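木纹托盘清洁与保养：从日常擦拭到收纳
最后更新：九月
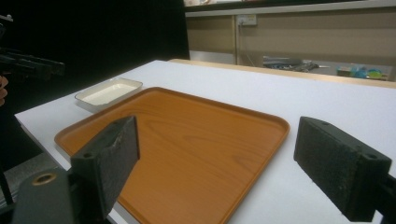 我家用得最勤的东西，既不是锅也不是杯子，是托盘！早上端咖啡，中午当餐垫，晚上收一桌子零碎，一天下来它比谁都忙。忙归忙，很多人对它的照顾就是水龙头底下冲一冲，往碗架上一插，完事。结果用上一年，边角发黏，盘面发乌，就以为该换新的了。其实多半只是没擦对地方。像这种橙棕色、印着木纹的大托盘，盘面那些弯弯的纹路特别会藏污渍，酱油点子落上去，你站着看根本看不出来，得侧过头迎着光找。四周那圈凸起的边也一样，光打上去的地方显得亮一点，正好拿来检查有没有擦干净。

这篇写给手上有木纹面托盘的朋友，印花面的、带涂层的都能照着做。没有上漆的实木托盘是另一套办法，文末单独讲几句。

要准备的东西

软布两块，一块湿擦一块干擦，旧棉T恤剪开就很好用
中性洗洁精
一把软毛旧牙刷
小苏打一小勺
一只小浅碟，装小苏打糊用
量杯

我习惯在浅色桌面上弄，掉下来的渣一眼就能看见。小碟子挨着托盘放，手一伸就蘸得到，省得来回跑。

第一步：先干擦，再沾水

一定先把面包屑、糖粒这些干的东西掸掉！我以前图快，直接湿布上去抹，糖粒被布带着满盘跑，抹出一片细细的划痕，心疼了好久。现在我会把托盘竖起来，在水槽边轻轻磕两下，再用干布从中间往外带一遍。

第二步：调一杯温和的清洁水

1,000毫升温水，滴三四滴洗洁精，搅开就行，不用打出泡沫。水温以手伸进去觉得舒服为准。不要用开水烫，印花面和底板之间是怕热的，烫多了边缘容易起翘。

布浸透以后要拧，拧到不滴水。然后顺着木纹的方向擦，弯的地方就跟着它弯，慢慢来，还挺解压的（我常常边擦边听广播）。

第三步：圆角和盘边，重点照顾

大家最容易漏的就是这里。盘底和立边交接的那条缝，油和灰都往里钻，布擦不进去，得请出旧牙刷。刷毛蘸一点清洁水，沿着缝走一圈，四个圆角多打几个转。刷完立刻用湿布跟一遍，别让脏水干在里面。

翻过来，底面也擦！托盘底天天蹭桌子，脏得很，我第一次擦的时候布都黑了。

第四步：对付顽固的印子

茶渍和咖啡圈：小苏打加几滴水，在浅碟里调成牙膏那样的稠度，用指尖抹在印子上，等五分钟，湿布轻轻打圈带走。先在背面找个不起眼的地方试，颜色没变再上正面。

黏糊糊的胶印：抹一点食用油，盖住胶印，过一会儿用布推，推不动就再来一次。最后用洗洁精水把油擦掉。

咖喱和姜黄：这个我得泼点冷水，渗进去的黄很难全退。当场擦和隔夜擦，差别大得惊人，所以吃完咖喱请马上动手。

钢丝球、百洁布粗糙的那一面、含漂白成分的喷雾，统统不要碰。盘面磨花以后会更吃脏，越擦越旧。

我的朋友Signe Bakke还教过我一招：盘边沾了蜡烛油，先放冰箱冷藏一会儿，蜡变脆了，拿旧卡片的边一推就掉。我试过，真的好用，一点痕迹都没留！

第五步：清水过一遍，擦干，晾透

换一块干净湿布，把洗洁精残留带走。留着不管的话，盘面干了会发涩，端杯子时手感很别扭。接着用干布擦，盘边那条缝折起布角塞进去走一圈。

擦完不要马上收。靠墙斜立着，两面都通风，晾上一个下午。不要放在暖气旁边，也别直接搁在大太阳底下，一面热一面凉，大托盘最容易翘。

怎么收

竖着收最省地方。我在橱柜里装了两根分隔杆，几只托盘像书一样插着，抽哪只都不碰别的。只能平放叠起来的话，中间垫一层厨房纸或者薄绒布，大的在下，小的在上，上面别再压锅。收之前摸一下盘边，有潮气就再晾晾。

多久做一次

每天用完湿布抹一遍，这是最基本的。从第一步做到第五步的完整清洁，我大概两周来一回，家里请客之后会加一次。刷缝那一步可以单独做，看电视的时候顺手就刷了。

实木托盘怎么办

没有涂层的实木托盘不能泡水，也不要用小苏打，颜色可能会变深。拧得很干的布快快擦一遍，立刻擦干，晾一整夜，再薄薄上一层食品级矿物油，顺纹推开，等它吃进去，多余的用干布收掉。油宁少勿多，上厚了会黏手。

读者来信里常问的

能进洗碗机吗？看底部标志，没有标志就当不能。水温高，时间又长，我自己一次都不敢放。

盘面已经发白了还有救吗？先按前面的步骤把残留彻底擦干净，有些发白只是水垢，白醋和水一比一兑开，擦一遍就退，之后记得用清水擦掉。要是摸上去凹凸不平，那就是面层伤了，铺一块合适的餐布接着用，一样好看。

有股怪味？多半是缝里的东西没刷干净，回到第三步，刷两轮，再放在通风的地方晾一晚。

如果你家的托盘也躺在柜子里好久没拿出来了，今天就翻出来擦一擦吧，擦干净以后端一杯热茶上去，心情真的会不一样！

本网站使用Cookie以改善浏览体验。继续浏览即表示您同意我们使用Cookie。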